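Warkine Home Water Softener
Owner's Guide, Section 4: First Fill, Programming and the First Regeneration
Revised June 30, 2019

Read this section with the unit already plumbed in and the bypass valve still set to BYPASS. If water is coming out of anything at this point, go back to Section 3 and look hard at step 9.

You will need:
One 40-pound bag of softener salt, pellets or crystals
A bucket you don't love
The hardness test strip from the envelope taped inside the lid
A flashlight

4.1 Adding the salt

1. Lift the lid off the brine tank. It isn't hinged, though it looks it, and several people have found this out over their toes.

2. Check that the cap on the brine well (the tall tube inside the tank) is pressed all the way down. Salt goes in the tank. Salt does not go in the brine well.

3. Pour in the whole bag. Level the top with your hand or a spatula.

4. Add three gallons of tap water. After today the unit adds its own.

Note: Rock salt will work for a while. It also leaves a layer of brown mud in the bottom of the tank that you'll be invited to scoop out in October.

CAUTION: Do not use ice melt, water softener cleaner in place of salt, or table salt, however much of it you bought on sale.

4.2 Letting the water in

1. Open a cold tap in the bathtub. Leave it open until step 4.

2. Turn the bypass valve a quarter of the way toward SERVICE. You'll hear hissing, which is air leaving the resin tank.

3. Wait until the hissing stops, then turn the valve the rest of the way. If you turn it all at once, the resin goes up into the control head, and you get to meet our service department.

4. Let the tub run until the water is clear. A yellow tint at first is normal. Small amber beads are not. If you see beads, return the valve to BYPASS and call us.

4.3 Programming the control head

The control head has three buttons and a great deal to say. Press SET once to wake it.

1. Set the clock with the up and down arrows. Watch for the PM dot. The unit regenerates at 2:00, and it makes no judgment about which one.

2. Press SET. Dip the test strip in untreated water, compare it with the chart on the envelope, and enter the hardness number. Please enter the real one. Owners who round up "to be safe" mostly end up buying salt.

3. Press SET. Enter the number of people in the house. Teenagers count as two.

4. Press SET and hold until the display shows 1764. This is the starting capacity in gallons, and it counts down as you use water.

Note: If the display shows 393 and blinks, the head has lost track of its valve position. Unplug it, wait a minute, plug it back in. It usually forgets what was bothering it.

4.4 Running the first regeneration

1. Hold REGEN until the motor starts. The cycle takes 48 minutes and sounds worse than it is.

2. Check the drain hose with the flashlight during the first few minutes. It should be running steadily into the drain and nowhere else.

3. Don't run hot water until the cycle finishes.

4.5 What to expect in the kitchen

Spots on glazed surfaces fade over a week or two of normal washing. Scale that has been there for years will stay until you remove it with vinegar. 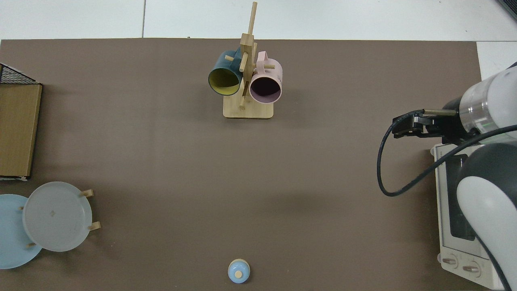
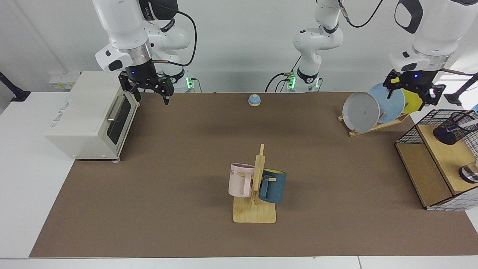
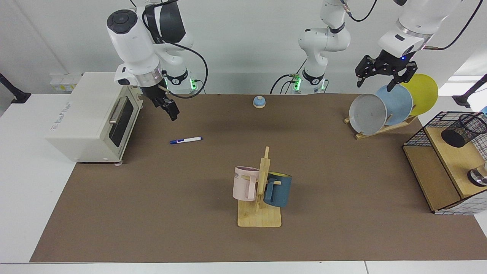 Cut your dish soap in half to begin with, then cut it again if the sink still looks like a bubble bath. The same goes for laundry detergent and shampoo. Your hands may feel slippery after rinsing. They are clean, and you'll stop noticing by the second bag of salt.

Houseplants and the outdoor spigot should be fed from the untreated line. See Section 5 for the tee fitting, sold separately, as these things are.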